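How Does a Cardboard Box Get So Strong?

Pick up a sheet of paper and hold it by one edge. It flops right over, doesn't it? Now think of the last big box that came to your home. Maybe it had dishes in it, or books, or a hundred cans of cat food. That box was made of paper too – paper all the way through! So how can something floppy turn into something you can stack up to the ceiling of a truck?

Settle in, because it's a good story, and it begins with a wiggle.

The wiggle in the middle

Find an old box (ask first, in case somebody is saving it) and tear off a piece of one flap. Look at the torn edge from the side, nice and close, with your nose nearly touching it. You should see a flat sheet on top, a flat sheet underneath, and between them a wavy line that goes up and down, up and down, like a very long row of little hills. Grown-ups who make boxes call the flat sheets liners. The wavy part has a lovely name. It is called the fluting, and each single wave is a flute. They don't play any music, I'm sorry to say, though you can blow through them if your piece is small enough.

The whole sandwich is called corrugated board. "Corrugated" is a big mouthful of a word, and it comes from an old Latin word for wrinkled. So a corrugated box is a wrinkled box, with its wrinkles hidden on the inside. Sometimes you can see faint lines on the outside as well, where the wavy paper is pressing against the flat sheet.

Why do wrinkles make paper strong? Think about an arch, like the ones that hold up old stone bridges. When you push down on the top of an arch, the push slides away down both sides and into the ground. Every flute is like a tiny arch, and there are lots and lots of them standing shoulder to shoulder, all sharing the work. The glue helps too, because it keeps the little hills from spreading out and going flat.

The flutes are also full of air. Air is light, so the board stays light, and it gives a little when it gets bumped, which is just what you want if you happen to be a teacup.

From tree to box

Most of the paper in a box starts out as wood, or as other boxes. Let's pretend we are visiting the mill at Durketham, down by the river, where trucks come in from early in the morning. Some bring wood chips. Others bring squashed old boxes tied up in bales bigger than a refrigerator. In the yard you can smell wet paper, a bit like a library that got left out in the rain.

The old boxes are dropped into a giant tub of water and stirred. If you have ever left a tissue in your pocket on laundry day, you know what happens next! The paper falls apart into a gray-brown soup called pulp. Pulp is made of fibers, tiny threads too thin for you to pick out one at a time. Staples, tape and bits of plastic have to be fished out or strained away, and then the soup is poured over a moving screen. Water drips through, the fibers stay on top and tangle together, and when they've been pressed and dried you have paper again, wound up on a roll so heavy that it takes a special truck to lift it.

After that comes the part I like best. One long ribbon of paper is warmed up with steam so it will bend without cracking, and it runs between two big metal rollers with teeth, like gears. In goes flat paper and out comes wavy paper. A machine dabs glue on the tips of the waves, and the glue is mostly made from starch, the same sort of stuff that's in corn and potatoes. On goes one flat sheet, on goes the other, and there is your sandwich.

Then it gets printed, cut and creased. The creases are very important. Without them a box would fold wherever it pleased, and you'd have a terrible time getting the lid to shut.

The secret writing on the outside

Have you ever noticed the little black pictures on the side of a big box? They are messages for everybody who will carry it along the way. A box might start in one country and finish in another, passing through the hands of people who speak quite different languages, so pictures are very handy.

A wine glass means "Something in me could break, so please be gentle."

An umbrella means "Keep me dry."

Two arrows pointing up mean "This way up, thank you." Some boxes also say it in words. On a box from China you may find the characters 向上, which mean "upward."

You might spot a stamped row of numbers and letters, too. Different companies use different codes, so you can't always tell what they stand for, but it's fun to guess.

Why boxes hate the rain

The umbrella is there for a good reason. Paper fibers hold on to each other quite tightly when they are dry, but water gets in between them and loosens their grip. Starch glue goes soft when it's soaked. The little arches sag, the flat sheets peel away, and the poor box slumps like a snowman in spring. Even damp air on a sticky August afternoon can make a box weaker than it was that morning.

Try it yourself!

You will need:
4 sheets of plain paper
2 thick books, the same height
Tape
A handful of coins or small blocks

Set the books a little way apart, so there is a gap between them like a river between two banks. Lay one sheet of paper across the gap to make a bridge. Put a coin in the middle. Oh dear!

Take the second sheet and fold it back and forth like a paper fan, with folds as wide as your finger. Open it out a little, lay it across the gap so that the folds run from book to book, and try your coins again. How many will it hold this time?

Now make a sandwich. Fold the third sheet into a fan as well, then tape your last sheet flat across the top of it. You could borrow the flat sheet from your first bridge and tape that along the bottom. Put this one over the river and pile on the coins. If you run out of coins, use blocks, but keep your toes out of the way.

Which bridge did best? Turn your sandwich so the folds run the other way and see what changes. I won't spoil it for you.

What happens to old boxes?

Once a box has been emptied, it can be a castle, a boat, a bed for a cat or a very good cave. When you're all finished with it, flatten it and put it with the recycling, as long as it is clean and dry. Greasy boxes are trickier, because the oil gets into the pulp and spoils it, so ask a grown-up what the rule is where you live.

Each time paper goes back through the tub, its fibers get a bit shorter and a bit more worn. That's why mills often stir in some new ones. Still, many fibers go around again and again, and the flap you tore off this morning may have been part of another box before that, and another one before that, holding shoes or soap or somebody's new lamp.

Words to remember

Corrugated: wrinkled into waves
Flute: one wave of paper inside the board
Liner: the flat sheet on the outside
Pulp: the soup of water and fibers that paper is made from
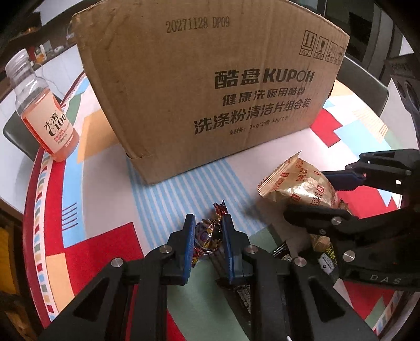
Quinlan Young Readers, Issue 9, page 4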